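Kit watch – Birnalex hand capture set, now at $2,709

Quick one before the May issue closes. Birnalex has cut the price of its full kit for teaching robot arms by hand. Glove, marker cube, gripper camera, all the cabling. Glove on its own is 749. We had a go at the Tramusside demo table.
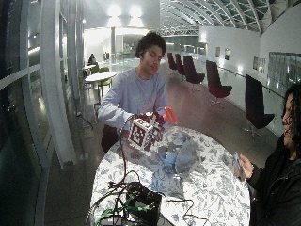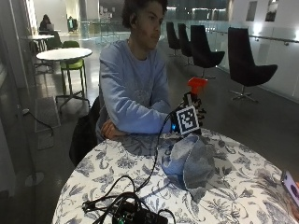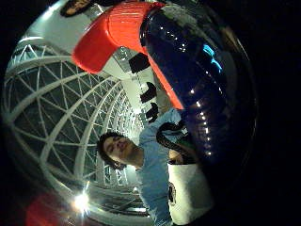 Setup took us 20 minutes from the box, most of it cables. Tracking good, manual less so – skip straight to page 10. The Kuusk plug-in works but needs the newer version, wich isn't on the download page yet. Ask support.

Altach has loan sets for members, two weeks max. Email the desk with you're dates. Spare markers are extra.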